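Robotics and Everyday Work – Course Handout 6
Can a Machine Tidy a Bedroom Yet?

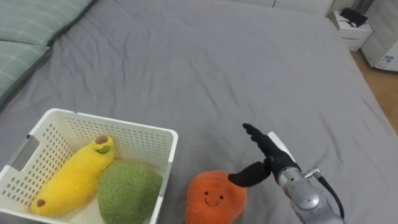

Stefaniia Zinchenko

Required reading before the seminar. Students should bring a written answer to the task at the end.

Household chores are often ranked by how tiring they are for people. That ranking is of little use in this course. Scrubbing a floor tires a person and suits a machine fairly well, while putting soft toys in a basket tires no one and remains a fair test of a robotic hand.

Consider the orange plush fruit on the gray sheet, with the banana and the green one already in the basket. Three difficulties should be noted.

1. Contact. A plush toy gives way when pressed. The fingers must close far enough to hold it, and the point at which it is held is hard to judge from finger position alone.

2. Support. A mattress sinks and a sheet wrinkles. A hand that comes down too low will gather cloth along with the toy. Methods tuned on a hard table should be tested again on bedding.

3. Release. The basket has a rim, and the space inside shrinks as it fills. Letting go in the right place is part of the chore and should be graded as such.

In the Wetham exercise, each team will record 30 attempts on a made bed. An attempt counts only if the toy ends in the basket and the basket has not been tipped. Teams may stop a run for safety at any time – a stopped run is entered as a failure.

On present evidence, the department's position is that single steps of this kind are within reach under supervision. A whole room, left to the machine, is not.

Written task (600 words at most): Choose one chore from your own home and state which step would fail first.

Print this page | E-mail this page

Related items
Handout 5: Grippers and Hands
Handout 7: Shelf Stocking at Soler
Lab rules for the Wetham room

Comments (3)

Dae-han Yeom: Does the word limit include the sketch?

Stefaniia Zinchenko: It does not.

Bit-na Han: Our team would like to try folded towels as well. The sheet gave us more trouble than the toys did.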